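## 4 设备预算与采购规划

### 4.1 预算表是怎样写出来的

Zonddale 项目的立项书里，设备费一栏写得十分自信：机械臂、夹爪、相机、控制柜，外加一项叫做“其他”的支出。评审意见认为“其他”占比偏高，建议压缩。我们照办了，把它压到一个看上去体面的数字。后来项目里真正花出去的钱，有相当一部分又从各个方向流回了这一栏，只是换了名字，叫“辅材”“技术服务”或者“运输及现场调整”。

本节讨论台式机拆解单元的设备规划，对象是 Chareonsuk 回收站的试点产线。前文的任务分解和第 3 节的抓取实验只回答机器人能做哪些动作；回收站关心的则是另一个问题，即为了这些动作要先付多少钱、付给谁、什么时候付。两个问题在文献中常被放在同一个句子里处理，前半句讲成功率，后半句讲“具有良好的经济前景”。我们写过这样的句子，所以知道它写起来有多快。

试点的规划周期为 18 个月，从提交采购申请算起，到单元移交回收站为止。这个起点是有意选的。若从设备到货算起，周期会好看得多，可是招标文件的修改、进口件的报关和付款审批都会从论文里消失，而它们在现实中消失不了。规划的处理对象是回收站登记在册的 3164 台退役台式机，机型混杂，入库时间不一，有的带侧板，有的不带。登记表的“状态”一列几乎全部填写为“正常”，这个词在回收行业里的含义，我们在试点开始后才逐渐体会到。

### 4.2 主体设备与围绕它的一切

机械臂由 Akley 供货，夹爪及指尖由 Brarard 供货。两家的报价单都很清楚，清楚到把责任边界也划好了：Akley 负责到法兰为止，Brarard 从法兰开始。法兰之间的转接件两家都认为属于对方的常规配置。最后它由我们自己出图、外协加工，费用不高，耗掉的时间却足够让机械臂在包装箱里安静地度过大半个夏天。保修期从到货日开始计算，它不知道箱子还没有打开。

我们据此把采购对象重新分为主体设备、接口件和现场条件几类。主体设备有成熟的报价渠道，价格波动小，最容易写进预算，也最容易在评审中得到讨论。接口件包括转接法兰、线缆护套、指尖衬垫和托盘定位块，单价低，种类多，往往找不到对应的经费科目。现场条件包括台面、照明、供电与网络，归属最为含糊：课题组认为这是场地方的事，场地方认为既然机器人需要，那就是机器人的一部分。

这种含糊会影响决策。主体设备的选型会议开得很充分，每一项重复定位精度都有人追问；照明和台面则在会议结束前由主持者一句“到现场再看”带过。按照我们的采购记录，延误最久的几项全部属于“到现场再看”。记录本身也值得一提，它最初是为了应付审计才建立的，后来成为本研究最可靠的数据来源。

### 4.3 动作清单与采购清单的对应

为了避免再次出现“机械臂先到、桌子后到”的局面，我们要求每一条采购项都能指向至少一个具体动作，反过来，每个动作也必须列出它所依赖的全部采购项。方法很朴素，一张两列的表就能完成，难处在于填表的时候要看着现场，不能看着样机演示视频。样机演示视频里的机箱总是摆得很正，线缆总是很短，光线总是来自一个对所有人都友善的方向。
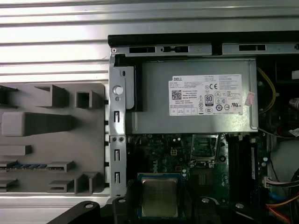
采购清单的第一版按设备类别排列，第二版改为按工位上的接触关系排列：夹爪会碰到什么，相机要看清什么，零件要落在什么上面。改版之后，清单变长了，漏项少了，会议也难看了许多，原因是每个部门都在里面找到了一项从未打算出钱的东西。以图 2 中的拆解工位为例，夹爪悬在敞开的 Dell 机箱上方，挡住了主板下部和处理器的一部分，装在腕部的相机在这个姿态下无法单独完成对处理器的检查，于是“第二视角相机”从可选项变成了待议项。机箱后面那片带横向棱条的银色金属面反光很强，亮带几乎发白，对应的采购项是一块哑光垫板，金额小到无须比价，可是没有它，照明的选型就无从谈起。左侧的灰色模塑托盘上有各种形状的凹槽和凸块，第一版清单只给它写了“托盘”两个字；第二版则要求先确认拆下的零件是否放得进去，再决定要不要订购定制内衬。电源上的白色标签印有二维码，属于对规划有利的消息，识别环节可以先试现成的读码软件；标签上其余的细小文字则被我们从需求中划掉，为了读它们而提高相机档次，在预算会上很难说得出口。

线缆是另一类容易漏记的对象。图 2 的机箱里，电源旁有一根黄色线缆弯成一圈，右下角还有成束的橙色和红色线缆斜着穿过。夹爪选型时，Brarard 推荐的标准指尖针对的是有棱有角的刚性零件，其样本册中也没有哪一页的零件会自己弯过来。我们在清单中为线缆单独列了指尖衬垫和备用指尖，并注明二者不得合并为“夹爪附件”。合并过一次，合并后的那一行在压缩预算时被整行删去，删的人以为删的是包装盒。

这样的对应关系并不要求把每台机器都拍下来逐一分析。它的作用是让申请人在写下一个设备名称时，能够说出该设备在工位上服务于什么。说不出来的条目不必立即删除，可以放入缓购栏，等到某个动作明确提出需要时再启动。缓购栏在试点中运转良好，唯一的副作用是大家很快学会了给自己喜欢的设备编一个动作。

### 4.4 单台成本与一个不太讨人喜欢的分母

回收站希望用“单台成本”衡量投入，这个指标直观，计算也简单，把设备费用除以处理数量即可。麻烦出在分母上。供应商提供的测算使用理论节拍乘以全年工作时间，得到的数量足以让任何设备看起来便宜；照这个分母推算，Chareonsuk 的全部库存很快就会被拆完，随后机器人将以极低的单台成本面对一间空仓库。

我们改用库存数量作为上限，即前述 3164 台，并且只计入能够完整走完流程的机器。缺侧板的可以计入，缺固定件的视情况计入，机箱变形到无法定位的不计入。定义公布后，回收站提出登记表上的“正常”应当优先于现场判断，我们则提出登记表的填写者应当来现场判断一次。双方最后同意在每个批次入线之前进行目检，目检所需的人工计入运行费用。设备方案的报告中通常看不到这一项，大概是由于它没有型号。

分子同样需要约束。我们规定，凡是没有它单元就无法完成既定动作的支出，不论挂在哪个科目，一律计入。转接法兰计入，哑光垫板计入，为了把机械臂搬进门而临时拆下的那扇门也计入。最后这一条在内部讨论中受到质疑，理由是门与机器人研究无关。机械臂对此显然持不同看法。

对于单价低于 500 元的辅件，试点采用打包采购，由现场提出需求，按批次汇总结算。这个门槛取自依托单位的报销制度，与工程上的重要程度没有关系。制度对小额采购的宽容，使得几种真正制约进度的零件反而到货最快；一旦某个零件的价格略微越过门槛，它就会进入完整的比价流程，与机械臂享受同等的礼遇。我们没有据此建议供应商调整定价，不过 Brarard 的衬垫后来改为单片出售，采购人员普遍表示欢迎。

### 4.5 付款节点与到货顺序

采购合同的付款节点最初按“签约、到货、验收”设置，三方都很熟悉，谁也没有提出异议。问题在于“验收”一词由谁解释。Akley 的验收标准是机械臂空载运行规定轨迹，Brarard 的标准是夹爪在测试块上完成开合，两者都通过了，单元仍然不能拆机箱。每一件设备都合格，合在一起却没有任何一份合同对结果负责，尾款倒是付得很准时。

修订后的方案把一部分尾款与联合测试绑定。联合测试在回收站现场进行，使用库存中的真实机箱，动作取自 4.3 节的对应表，由双方供应商派员到场。供应商对此的第一反应是加价，第二反应是询问能否由我们挑选机箱。加价部分经过谈判后接受，挑选机箱的要求没有接受。测试批次由回收站从货架上按顺序取出，没有事先清洁，也没有提前整理线缆。

到货顺序也随之调整。台面、照明与托盘先到，相机次之，主体设备最后开箱。这一顺序与多数课题组的习惯相反，也与经费执行率的考核方向相反：主体设备金额最大，越早付款，执行率越好看。于是规划中出现了一个很现实的权衡，若要执行率，就得让机械臂在箱子里等桌子；若要保修期，就得在年中检查时解释为什么钱还没有花。我们选择了后者，并为此准备了一份说明材料，其篇幅超过了机械臂的安装手册。

备件按照中断后果分级，不按价格分级。指尖、衬垫、腕部线缆列为现场常备，控制柜模块由供应商承诺更换时限，相机则在课题组内部与其他项目共用一台备机。共用备机的安排在预算表上极为节省，前提是两个项目不会同时出故障。规划文件里写明了这个前提，没有写明它的概率。

### 4.6 规模扩展时的预算假设

试点预算不宜直接乘以工位数得到产线预算，尽管这是我们收到最多的请求。部分支出可以共享，例如识别软件、目检流程和备件库存；另一部分会随工位同步增加，例如夹具、照明和托盘内衬；还有一部分在工位增多后才出现，典型的是物料周转。单个工位可以由操作员顺手把空托盘拿走，多个工位之后，“顺手”就成为一个岗位，岗位则需要编制。

在假设检验中，我们比较了集中配置与分散配置。集中配置让一条机械臂承担较多动作，设备费较低，换指尖的时间较长；分散配置则将刚性零件与线缆分开处理，设备费上升，但工装简单。两种配置的优劣主要取决于来料构成，来料构成又取决于哪些单位在哪个季度更新办公设备，这已经超出了机器人学的范围。现阶段我们建议回收站先保留单工位，待来料记录积累后再选配置。回收站对“先保留”的理解是明年再谈，课题组的理解是下个批次之后，双方都在会议纪要上签了字。

预算中另设不可预见费，比例由依托单位规定，用途须在支出前书面说明，也就是说，不可预见的事项需要提前预见到能够写成一份申请。我们在试点后期已经相当熟练。第 5 节给出的运行数据均在上述设备配置下取得，期间补购的物品记入分子，未再调整库存分母。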